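Soft Walls, Loud Letters
By Gheorghița Barbu 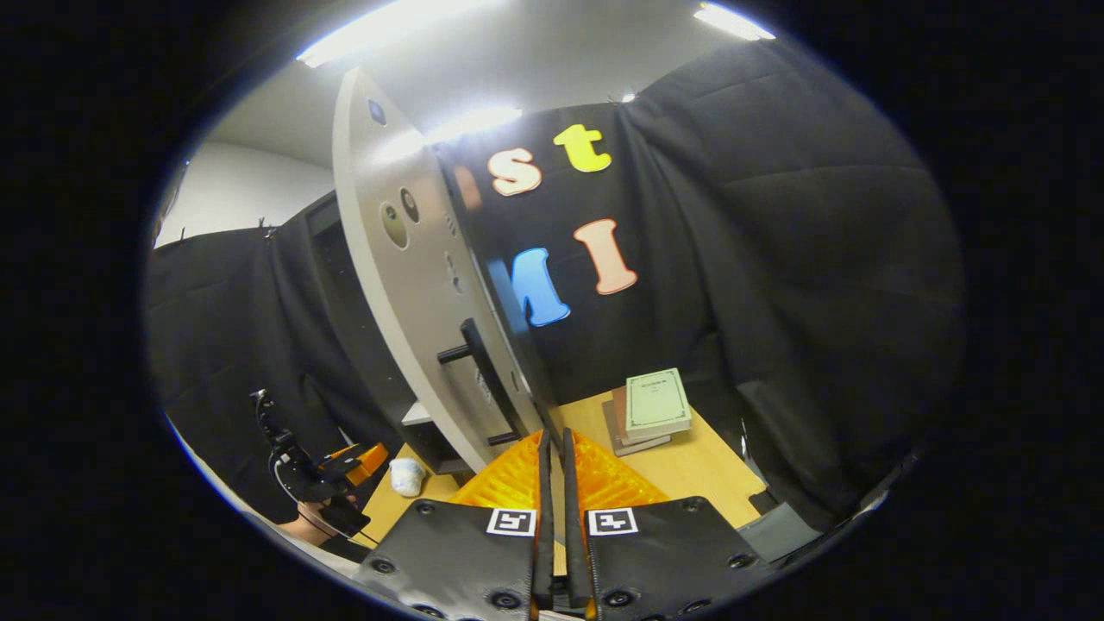 Foam or felt letters on black fabric, beside a rounded gray panel and its black bar handle.

I have a weakness for workrooms. Give me a good bench and a door with a decent handle and I'll happily lose an afternoon, and when Magdy Tahiri invited me to spend a Friday in his shop on the upper floor of the old Stoica building, I was on the stairs before he'd finished giving me the door code!

Tahiri makes table-top theater sets for schools and small museums under the name Hukano. He has been at it for 7 years, and the first thing he wanted to talk about was cloth. Black cloth, and lots of it. Most people who put up a dark backdrop pull it tight, he told me, and then wonder why every crease shows. He lets his hang in big puffy folds, so a crease has somewhere to go. It looks like a winter coat (I mean that as high praise) and it does wonderful things for color.

Which brings me to the letters. There's a peach s, a yellow t sitting a touch higher, a blue M, and next to it a pale pink I that I would gladly take home. Two lowercase, two capitals, and no attempt to line them up. I spent a good minute trying to make a word of them before Tahiri took pity on me. They're for looking at color, he said. He wants to know how a pink behaves against black before he commits to a whole set in it.

He keeps 1,000 cut letters in shallow drawers, sorted by color and never by alphabet. "If I need an R, I need a green R," he said, pulling out a drawer of nothing but greens. "I already know what an R looks like."

And then there's the rounded gray panel! I couldn't leave it alone. It curves like the door of a safe, with round holes of different sizes in its face and a black bar handle mounted low down. The handle is my favorite thing in the building. It has a long vertical grip that sticks out where you can get at it, and after years of kitchens full of push-to-open cupboards I had forgotten how good it is to see a handle that plainly wants to be held. Tahiri feels the same way. He has a sketchbook with 45 handles in it, drawn on trains and in waiting rooms, and he let me turn every page.

The table is light wood, and he is strict about it. No cloth, no varnish tins, no coffee. Pale wood under a black backdrop gives the eye a floor, he says, and small things stop getting lost. I tried it at home the same evening with a scarf over a chair and my own kitchen table, and I have to report that a lemon has never looked better.

The next Hukano set, a harbor story called Fallunex, goes out to schools in November. Tahiri hadn't settled on the lettering for the title when I left. He was leaning toward yellow for the F — and then, as I was putting on my coat, he started leaning toward peach. I voted for peach. He wrote it down in the sketchbook, under a drawing of a gate latch from Heltar, and went back to the drawers to find one.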